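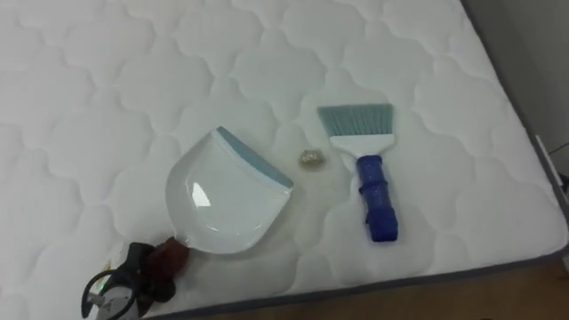
Skemano Bedroom Sweep Set: README

Contents

1. Summary
2. Objects
3. Surfaces
4. Debris
5. Sweeping procedure
6. File layout
7. Annotation
8. Known problems
9. Cleaning and storage of items
10. Contacts

1. Summary

Skemano covers one household chore: sweeping small debris off a bed with a hand brush and a dustpan. The usual tidying collections put this job on a floor or a countertop. A mattress behaves differently. It gives under the pan, the stitching makes low ridges, and a light piece of debris can settle into a seam and stay there while the bristles pass over it.

The current release holds 100 sessions recorded in a furnished bedroom at Varma. A session is one attempt to move the debris into the pan and lift the pan clear of the bed. Failed attempts are kept and labeled as such. The mattress is bare in all sessions. Bedding was left out after a pilot in which the sheet moved more than the debris did.

2. Objects

Dustpan. White plastic, shallow rounded scoop, glossy inside. The leading edge carries a blue-gray rubber lip. The lip matters more than any other part of the pan in this set, as it is what closes the gap against a soft surface. Label: pan. The lip has its own label, pan_lip.

Hand brush. Pale blue-gray bristles in a wide, flat tuft. The top edge of the tuft is slightly angled, so contact with the mattress is uneven if the brush is held square to it. Labels: brush, brush_bristles.

Debris. See section 4.

The same pan and brush are used throughout. A spare pair was bought and was never needed.

3. Surfaces

The mattress has a white quilted top stitched in a repeating pattern of rounded, scalloped shapes, with thin dark gray piping along the edge. Two properties affect the data:

Contrast. The pan is white on white. Segmentation models trained on floor scenes tend to lose the outline of the scoop and keep only the lip. Gray shading along the seams adds weak edges that can be mistaken for the pan rim.

Relief. The quilted panels are puffy. Pressing the pan down flattens the nearest panel and tilts the lip. Sweeping direction relative to the seams was left free and is not annotated.

The piping is labeled mattress_edge wherever it is visible. It is the most reliable reference for the position of the bed, and the only one in close views.

4. Debris

Debris is placed by hand before each session. Types in this release:

paper: a single crumpled piece
foil: a single crumpled piece
thread: short lengths, loosely balled
crumbs: dry bread, sieved

Paper and foil pieces are made fresh when they go flat. Under warm light a tan paper wad and a dull foil wad look alike, and annotators disagreed on them often enough that we added the value paper_or_foil. Use it whenever the material can't be settled from the image alone. Do not look it up in the session log.

Crumbs are the hardest type. They go into the seams, and a session with crumbs counts as complete only if the panel under the starting point is clear on inspection.

5. Sweeping procedure

a. Place the debris on the middle part of the mattress, away from the piping.
b. Set the pan down with the lip facing the debris.
c. Set the brush on the far side of the debris.
d. Press the pan until the lip touches the fabric along its full width.
e. Draw the brush toward the pan in short strokes.
f. Tilt the pan back before lifting.
g. Empty the pan into the bin by the door.

Step d is the one most often skipped. When it is, paper slides under the lip and has to be brushed out again.

The mattress is checked by hand between sessions. Anything left over is removed and noted in the log as residue.

6. File layout

/sessions: one folder per session, numbered
/labels: one JSON file per session
/log: plain text, one line per session
/splits: train and test lists

Log fields, in order: session number, debris type, outcome, residue (yes or no), remarks. Remarks are free text and were not edited. The test list has 19 sessions and contains every debris type.

7. Annotation

Boxes and masks were drawn by Mekdes Alemayehu and Fuad Birhane in Tellell. Both annotated the full test list; the remaining sessions were divided between them. Disagreements went to Meron Asfaw.

Outcome takes one of 4 values: complete, partial, lost (debris left the bed), abandoned.

Masks for the bristles follow the outer shape of the tuft. Single stray bristles are ignored.

8. Known problems

Highlights inside the scoop sometimes carry a debris label left over from pre-labeling. The ones we found have been fixed.

In 2 sessions the log gives thread and the labels give crumbs. The labels are right.

Evening sessions are darker and the seam shading is stronger. No correction has been applied.

9. Cleaning and storage of items

Wash the pan in warm water and dry it fully, including the underside of the lip. Knock the brush out over the bin and comb the bristles with the fingers. Hang both. A brush stored on its bristles takes a set within a week and will not lie flat afterward.

Vacuum the mattress every Monday with the upholstery nozzle.

10. Contacts

Label corrections: Meron Asfaw
Recording and log questions: Kidus Tufa
Access and new debris types: Abrehet Derese

Quote the session number in all reports.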